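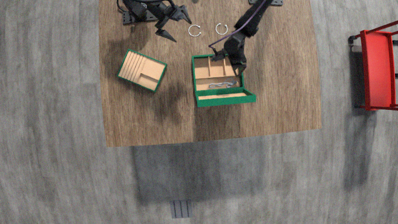 A wooden tabletop with a streaky brown grain

Wood care questions I get asked a lot

Do I have to sand the whole table before I oil it?
Not always! If the old finish is oil and it's just looking tired, I give it a good wash, let it dry overnight and rub it down lightly by hand. Varnish is another matter. That has to come off completely or the oil will sit on top and stay tacky (ask me how I know).

How many coats do you put on?
Three on a bare top, two on one that's been oiled before. Thin ones, please. I wipe off everything that hasn't soaked in after 13 minutes, which sounds fussy, but I set the kitchen timer and go and put the kettle on.

Which oil do you use?
I've been on Ulteck hard oil since I moved to Vusdale and I'm very happy with it. The Clisimska one smells nicer but takes ages to dry in my shed. Try whichever you pick on the underside first, as it can go darker than you'd think.

What about white rings from mugs?
They're usually only in the finish. I rub along the grain with a soft cloth and a tiny bit of oil, then leave it alone for a day. Black rings go deeper and I'm afraid those mean sanding.

Can I eat off it straight away?
Check the tin, they're all different. I leave mine two weeks before any plates go near it and use a cloth if we've got people round on Saturday.

Is it safe to bin the oily rags?
No, please don't! Rags soaked in drying oil can heat up and catch fire by themselves if they're scrunched up in a pile. I soak mine in water and lay them flat outside until they've gone stiff.

When's the best time of year to do it?
May, for me. It's warm enough to have the shed door open and the dust hasn't got going yet.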